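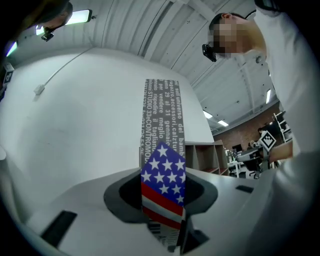
印着星条旗和意大利文的一条,深灰底白字。

旧纸别急着扔:我家收纸、用纸的一些小办法

我这个人有个毛病,凡是印得好看的纸都舍不得丢。杂志、展会册子、包装纸、旧日历,搬了两次家,每次都是满满几大箱。去年8月下决心整理,前前后后弄了好几个周末,也算摸出点门道,写下来给同样爱囤纸的朋友看看。

先说分拣。我一开始是按年份分的,分到一半就后悔了,因为找东西的时候根本想不起哪年买的!后来改成按纸的厚薄分:厚的铜版纸一摞,薄的普通纸一摞,特别脆的老纸单独放。厚的适合裁书签、做标签,薄的拿来包东西、垫抽屉,脆的就老老实实夹进文件袋里,别折腾它了。

裁纸这一步,剪刀真的不如美工刀。铁尺压住,刀片要新,一刀不行就轻轻再走一刀,千万别使蛮劲,一使劲纸边就毛了。我用的垫板是Jasari的,大小刚好铺满半张书桌,用了好几年,中间都划花了,翻个面接着用。没有垫板的话,拿一叠旧报纸垫着也凑合,就是刀尖容易带起纸屑,裁完记得抖一抖。

裁成长条的,我一般留4厘米宽,做书签正好,再窄就容易卷。想让它挺一点,背后贴一层卡纸,胶水薄薄刮一层(我拿旧会员卡当刮板,特别顺手),然后夹在两本厚书中间压一晚上。别心急拿吹风机吹!我吹过,边上全翘起来了,跟薯片似的。

胶水也说两句。固体胶方便,可是放久了会松,抽屉里的标签贴完几个月就掉了一半。白乳胶牢,但水分多,薄纸一刷就起皱。我现在的做法是白乳胶里一点水都不加,用扁刷子刷在卡纸那一面,再把薄纸从一头慢慢放下来,边放边用干布往外赶气泡。朋友Bernadette Moulin教我在上面盖一张烘焙纸再压,不会粘到书上,这招太好用了,我白白糟蹋了一本菜谱才学会。

垫抽屉的纸,量尺寸的时候四边都少留2毫米,放进去才平。厨房抽屉我不建议用杂志纸,油墨味道大,放餐具总觉得别扭,老老实实用白纸或者烘焙纸。放袜子、放文具的抽屉就随便啦,花花绿绿的打开来心情也好。

还有包玻璃杯。搬家那回我是拿薄纸一只一只包的,杯子里面先塞一团,外面再斜着卷,卷到一半把两边往里折,跟包春卷一个手法。箱子底下多垫几层揉皱的纸,上面也要塞满,摇一摇没有响声才封箱。我一个杯子都没碎,倒是一个铁皮饼干桶磕瘪了,因为我觉得它结实就没包……

怕潮的地方要留心。我们这边一到梅雨天,纸箱底下一摸就是软的。现在我全换成带盖的塑料箱,Draltier那种能叠起来的,每个箱子里丢两包干燥剂,箱子和墙之间留一个拳头的空。干燥剂是攒零食袋里的,吸饱了就换,别指望它管一辈子。已经有霉味的纸,先在通风的阴凉处摊开晾几天,别放太阳底下晒,颜色褪得特别快。要是已经长了霉点,就别跟好的放一起了,该扔还是得扔,我也心疼,没办法。

纸上要是有订书钉,收之前一定拆掉。生锈以后那一圈黄印子是弄不掉的。拆的时候别用指甲抠,拿一把钝一点的黄油刀从背面把钉脚挑直,翻过来轻轻一撬就出来了。回形针也一样,拆下来丢进小玻璃罐里,攒着总用得上。

最后一个是碎纸边。裁剩下的细条我扔在一个鞋盒里,寄东西的时候抓一把当填充,比买的泡沫粒好收拾多了,收件的人还老问我这是哪儿来的。短的就绕在花盆插签上写植物名字,外面缠一圈透明胶带,浇水也不怕。

有问我裁纸刀片多久换一次的,我是觉得发涩就掰一节,掰下来的旧刀片装在空口香糖罐里,盖子用胶带封死再丢。

下回想写写旧布头,家里还有两袋没动呢。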